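Water Supply for First Response on Rural Blocks: A Study at Dranville

Student project report
Esperanza Cifuentes
Submitted 2025-10-31

1. Background

Dranville is a district of small farms and bush blocks at the end of a single sealed road. There is no mains water past the hall, so every household relies on tanks, dams or the creek. The nearest brigade shed is in Palacios, and on most of the outlying blocks the residents will be on their own for a while before a truck arrives.

My project looked at one narrow question: if a grass fire started near the house, how much water could a resident put on it, and for how long? I did not look at house design, insurance or whether people should stay or leave. The brigade already gives advice on those matters and I am not qualified to add to it.

2. Method

I visited 14 properties in April. At each one I wrote down the size and material of the tanks, the type of outlet fitted, the pump and its fuel, and the length and condition of the hose. Where the owner agreed, we also ran the pump and timed how long it took to fill a 60 litre drum through the hose normally used. I did each test twice and kept the slower result.

Owners were asked when they had last started the pump. I did not check their answers against anything, so these should be read with some care.

The test drum was filled at ground level next to the pump, except at two blocks where the pump could not be reached by car and we carried the drum to the nearest gate. This means the figures do not allow for pushing water uphill, and on the steeper blocks the real flow at the house would be lower.

3. Tanks and outlets

The smallest tank set aside for fire use held 735 litres and sat on a trailer. The largest was a concrete tank shared between a house and a dairy. Size turned out to matter less than I had expected when I planned the survey. Several large tanks were also the household supply, with the fire outlet at the same height as the kitchen outlet, so by late summer there might be very little left above it. 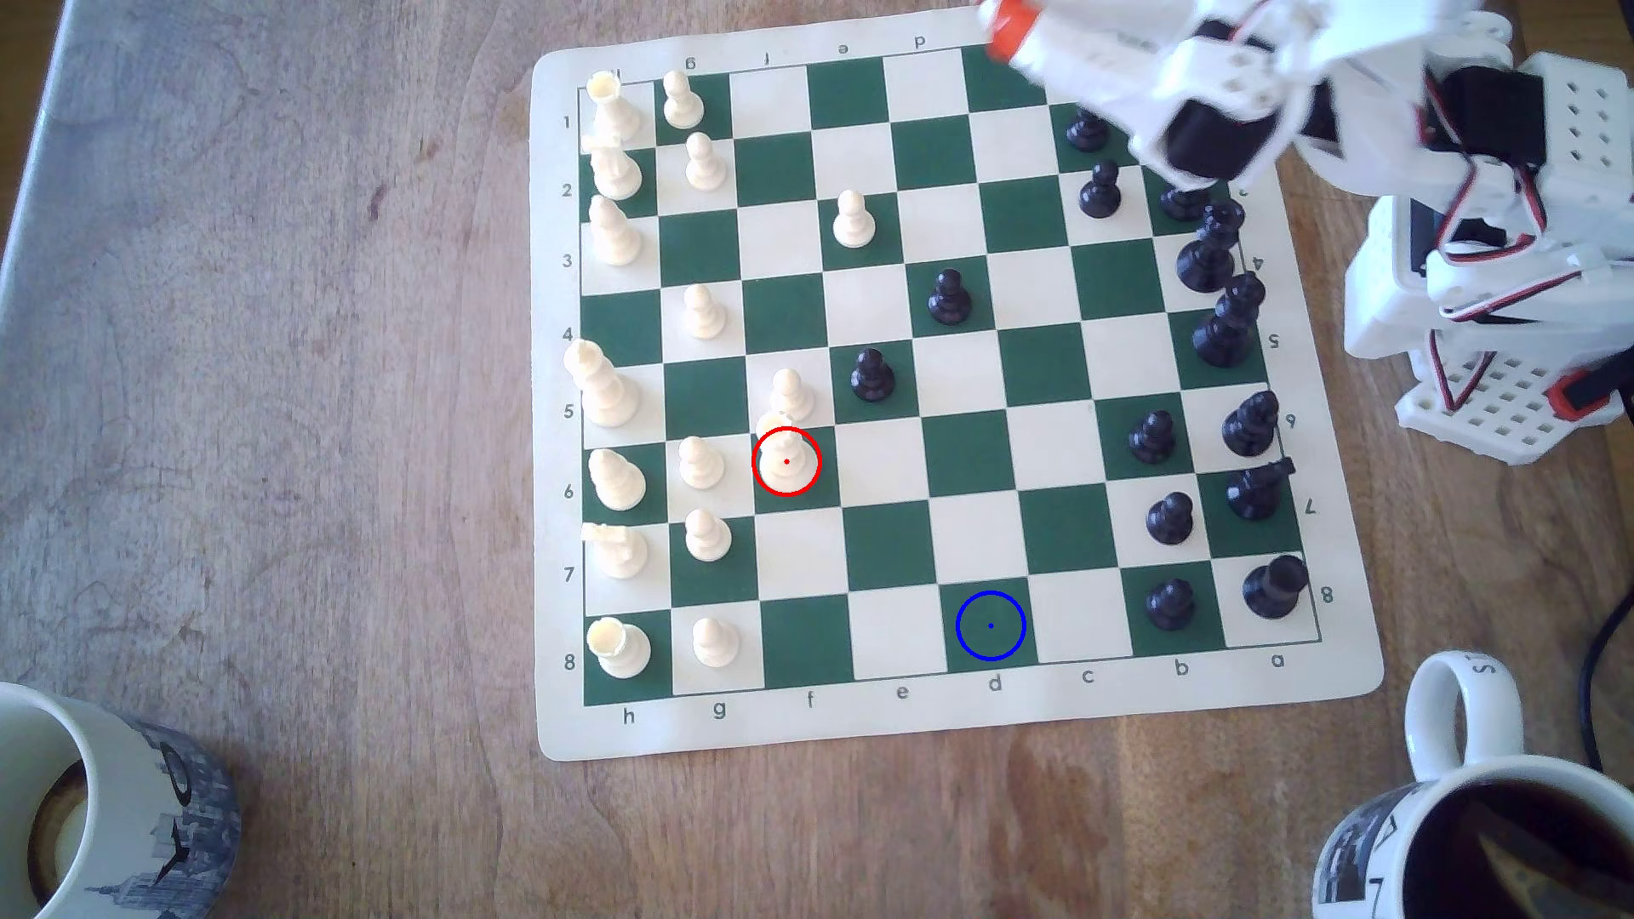 Outlet fittings were the biggest problem. The Palacios brigade carries one size of coupling and a single adaptor. On five properties the fitting matched neither, and a crew would have had to drop a suction hose in through the lid. Two of those lids were bolted down. The owners had not known about the coupling size, and three of them have since changed the fitting.

Plastic pipe above ground was common too. It is cheap and easy to repair, but radiant heat will soften it long before flames reach it. Only four owners had buried the line from tank to pump.

4. Pumps and hoses

All but one of the pumps were petrol. The exception was electric and ran from the house supply, which often fails early in a fire. Its owner keeps a generator but had not tried the two together.

The two pump models I saw most were the Zumo and the Irkilier. The Zumo units were smaller and easier to start from cold. The Irkilier units filled the drum faster but two of them needed priming by hand, and one owner had to look for the instructions first. I would not recommend one over the other on such a small number of tests, as the machines were of different ages and had been looked after very differently.

The slowest fill of the whole survey was 204 seconds. The cause was a kinked garden hose with a cracked nozzle, and when we swapped it for a length of proper fire hose the same pump was much quicker. Garden hose was in use on six blocks. Most owners said they meant to replace it - one had the new hose still in its wrapping in the shed.

5. Problems with the work

Rain closed the creek crossing for part of the survey, and I lost three properties that I had planned to visit on the far side. These are older blocks with more scrub close to the buildings, so leaving them out probably makes the district look better prepared than it is. I also relied on people who were willing to have a student poke around their pump shed, and they may be the ones who take more interest in the subject.

6. Recommendations

Owners should check the tank outlet against the brigade coupling and fit an adaptor if needed, kept on the tank by a short chain. Where one tank serves the house and the fire pump, the household outlet should be raised so that a reserve is always left at the bottom.

Pumps should be started once a month in the fire season under load, with the hose run out to its full length. Fuel left from the previous summer should be replaced.

The brigade could help by painting the coupling size on the notice board at the hall. I put this to the captain, who agreed to raise it at the next meeting. A repeat of the drum test next April, with the blocks beyond the creek included, would show whether the fittings and hoses have been changed.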